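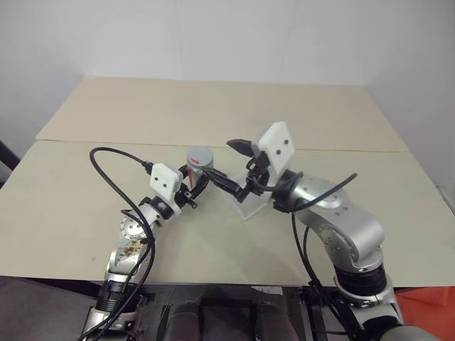

How a Mine Cleans Its Water
For readers aged 8 to 11

A mine is a deep or wide hole made to reach useful rock. Rain falls into it and water seeps in through cracks. Pumps must lift this water out before people can dig.

Why the water is dirty
Water that runs over broken rock picks up fine dust. It can also pick up metals, such as iron and copper. Iron turns the water orange. Some metals harm fish, even when the water looks clear.

Step 1: Settling
The water goes into a wide pond and slows down. Heavy grains sink first. Fine mud takes longer. At the Curnitz mine the settling pond is 50 meters long, and the water stays in it for 40 hours.

Step 2: Adding lime
Lime is a white powder made from limestone. It makes the water less acidic. Many metals then turn into tiny solid bits and sink. The layer at the bottom is called sludge.

Step 3: Reeds
The water then moves slowly through a bed of reeds. Small living things on the roots take out more of the metal – this part works more slowly in winter.

Step 4: Testing
A sample is taken before the water enters the river. If it fails, the water goes back to Step 1.

Words to know
Acidic: sour, like lemon juice.
Seep: to leak slowly.
Sludge: thick, wet mud.

Text: Viera Zelenák
Checked by: Gizella Illés
Updated 2020-11-29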